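参观记：Jukcombe 的布草车间，以及我们那点预算

去 Jukcombe 之前，老板给了我两句交代：看仔细，别签字。第二句他说了两遍，大概还记得上回那台自动折叠机，买回来先发现进不了电梯。

我们是做酒店布草的，洗、烘、叠、套，前两样机器早就包了，后两样一直靠手。今年要报下一年的设备计划，限期写着 2018-12-31，于是我坐了很久的车，来看别人怎么花钱。

Jukcombe 的楼是1958年的老厂房，楼梯窄，暖气很足。接待我们的是 Saskia Ormsby，管项目的，语速快，走路更快。同行的有9个人，一半是来看机器的，一半是来看别人报价单的，我两边都算。

楼里先看的是抓取。硬的东西大家都抓得住，软的东西就要看运气。深色绒面的布揉成一堆，褶子压着褶子，人用手一摸就知道哪层是哪层，机器要从两根手指中间那一小块视野里猜。

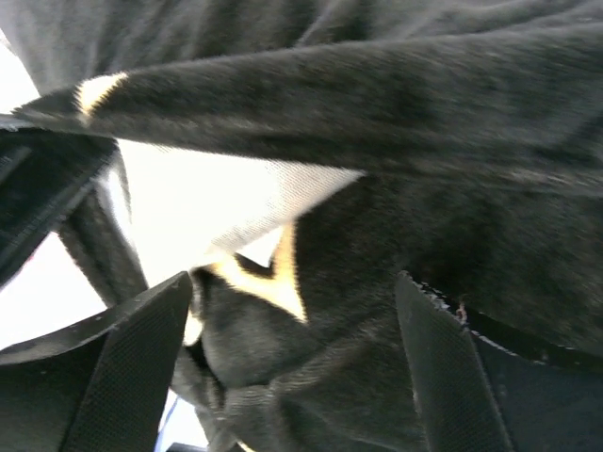

Bujar Vasić 负责夹具，我问他指尖多久换一次，他先问我打算每天跑几班。这个回答我很欣赏，也记在了本子上：凡是报价里把夹指写成“随机附带”的，后面一定还有一行字比较小。他建议把夹指、软垫、线缆单独列成耗材，按季度报，不要塞进主机价里。我们财务看到“耗材”二字会皱眉，看到“主机”二字会闭眼，两害相权，还是皱眉好些。

另一位同行的 Marisol Galindo 来自 Enda，她们去年买过一套单臂的。她的经验是：单臂便宜，便宜在少了一只手，后来这只手由夜班的人补上，工资表上看得很清楚。茶歇时她把这话又讲给 Kauko Räsänen 听，Kauko 是 Clindo 的销售，正好卖单臂，端着咖啡听完了，涵养很好。

下午看套枕套。这件事我在家做得很差，所以格外认真。枕头横放，左边一只臂拽住枕套的开口，右边一只臂夹住枕头远端的角，两边配合着来。旁边还靠着一只枕头等着。枕套是黑底带棕褐色花纹的，比我们给四星级客户配的还讲究。 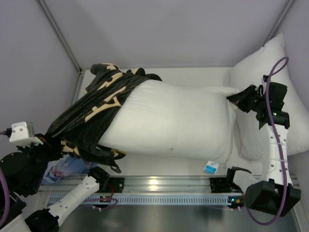
如果只打算先做一个工位，预算里最容易漏掉什么？
最容易漏的是设备以外的部分：围挡、台面、照明、布线，还有调试期间占用的人工。建议在询价时就让供应商分项列出，并给换品种时的重新调试单独留一笔。

这段问答我是从 Jukcombe 发的讲义上抄来的，抄的时候想到的是我们车间那盏闪了半年的灯，它至今没有进过任何一份预算。

讲义后面附了一张表，Vigfúsdóttir 做的，教人怎么算回本。表做得漂亮，只有一格要自己填，叫“每班件数”。我填了200，得出的年限让我想起房贷。Sobia Ansari 坐我旁边，她填得比我乐观，年限也就比我好看。后来我们对了一下，她没算换班和吃饭。我劝她把吃饭加上，她说加上就批不下来了。

散场前我问了 Saskia 三件事，照录如下，供写计划的同事参考。
交货期：签约后6个月，从付定金那天算起，不从盖章那天算。
培训：含在价内，来两个人，第三个人起收费。
样品：可以先寄一箱自己的枕套过去试，运费自理。

第三条我当场答应了，运费不多，也不用签字，老板应当没有意见。枕套要挑旧的寄，洗过很多回、开口松了边的那种，新的谁都套得进去。另外请仓库的同事把各个尺寸都备一份，连那批当年订错了、比枕头还窄的也放进去，我很想知道机器会怎么处理。

设备计划我先按“试样、单工位、扩线”分开写，扩线那一栏暂时空着，试样费走二月份的杂项。电梯门的宽度我已经量过了，写在附件第一页。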